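Mapplebeck households asked to measure water use

KIMHAM -- Residents of the Mapplebeck neighborhood are being asked to spend a week measuring the water they use in the kitchen, one cup at a time, as part of a project that starts in August.

The Skidon water office has signed up 189 households so far. Each will get a paper log sheet and a short guide to measuring what goes into cooking, drinks and rinsing.
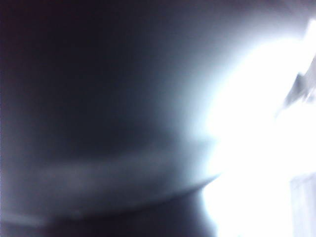
Cristóvão Neves, who runs the project, said the street meters show how much water a home takes in but say nothing about where it goes once it is inside.

"A meter reading is one number," Neves said. "We want to know what happens at the counter and at the sink."

A trial last winter covered 19 homes in Pesosham. Those households filled in 1,676 entries between them, most for small amounts such as a cup of water for rice or a quick rinse of a pan. Neves said the sheet has been made shorter after complaints that it took too long to fill in.

Any measuring cup will do, the guide says. It should be set on a flat surface and read at eye level once the water has settled.

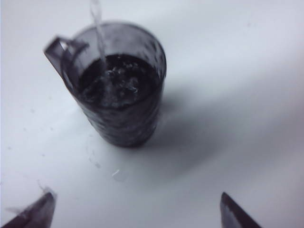
Beatriz Pinheiro took part in the Pesosham trial and has agreed to help new households get started. She said the first two days were a nuisance and the rest went quickly.

"I kept the sheet taped next to the faucet," she said. "When it was in a drawer I forgot it."

Showers, laundry and garden hoses are left out of the project. Neves said those may be covered next year if there is money for it -- the current budget pays for printing, postage and one part-time clerk.

There is room for 80 more households. Sign-up sheets are at the Skidon office front desk, which is open until 5 p.m.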